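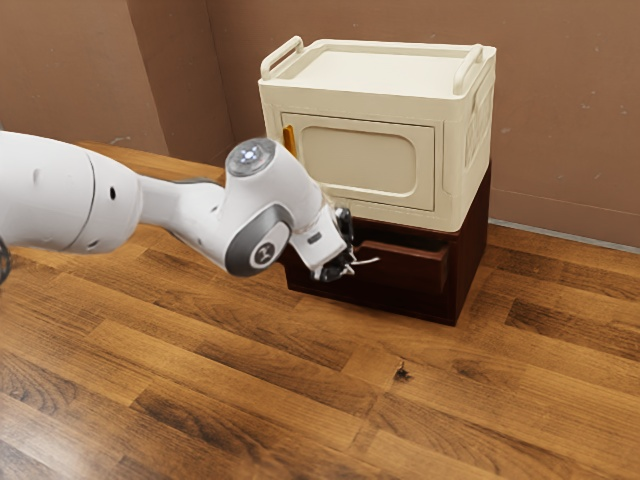
February 26, 2026

I have been trying to get the spare room under control since the start of the year, and I finally have enough done to write it up. It is part office, part guest room and part place where things go when we don't know where else to put them. That last part had taken over.

The first job was paper. I had four boxes of it, plus a drawer I couldn't close. Most of it was statements, old insurance letters, and manuals for things we no longer own. I sorted everything on the bed over two evenings and kept three piles: keep, shred, ask. The ask pile was mostly car paperwork. We sold that car years ago, so in the end almost all of it went to the shredder too.

My shredder is small and has to rest after a few minutes of work. If you have more than one box to get through, take it to a shop. The Rathjen office supply store on the east side of town does it by weight and I paid less than I would have for lunch. I wish I had done that first and skipped the two nights of feeding pages in six at a time.

What was left fit into one file box. I used to have a folder for every company we dealt with, and that is too many folders. Now there are only five: house, health, taxes, car, people. "People" is birth certificates, passports, school records and a few letters I want to keep. I can find things in it without thinking, and my wife can too, which was not true of the old way.

The second job was shelves. I had planned to build something along the long wall and got as far as buying brackets. Then I measured again and saw that the door would hit anything deeper than a paperback. I ended up ordering a narrow unit from Reltex. It came to 133 dollars with delivery. The quote I had gotten for a built-in version was 587, so I don't feel bad about settling.

Putting it together was fine. The instructions are only drawings, and step nine shows a panel the wrong way around, or at least I read it that way twice. I had to take the back off and redo it. Leave all the screws a little loose until the whole thing is standing, then go around and tighten them. Anchor it to the wall, too. The strap that came in the box was short, so I bought a longer one at the hardware store.

Books went on first. I got rid of two bags of them, mainly travel guides that were out of date and thrillers I know I won't read again. The library in Tratlow takes donations on Saturday mornings, but only if you bring them to the side door, and they won't take textbooks or anything with water damage. Call before you drive over.

Cables were the third job and the one I had put off longest. I had a shopping bag full. I plugged in everything I could, and if I didn't know what a cable was for after a minute, it went in the recycling bag. I kept two spares of each kind we use. They are in zip bags now with a strip of tape on each one saying what it is. I have already gone back for one of them, so the tape was worth doing.

I also tried an app called Finditz, where you take a picture of each box and list what is inside. I got through 30 items before I stopped. It works well enough, but typing everything in took longer than looking in the box would. If you rent a storage unit somewhere, it might make more sense. For one room in a house, a marker and a label on the front does the job.

Things I haven't solved:

The guest bedding. It is bulky and I don't want it on the floor of the closet. Vacuum bags made it flat, but one of them let the air back in after a week and pushed the closet door open.

The printer. It needs to be near an outlet and there is one free outlet, behind the bed. Right now it lives on a chair.

Photos. There are two shoeboxes of prints that I moved from one side of the room to the other and did not open. I know that once I open them I won't do anything else that day. I will probably wait for a rainy weekend in the spring.

The room is usable, though. I can sit down at the desk without moving anything off the chair first – the other chair, not the printer's – and my sister-in-law is staying with us next weekend and will be able to reach the bed. I still need to buy a lamp for her side, and the blind sticks about halfway down, so I'll look at that tomorrow.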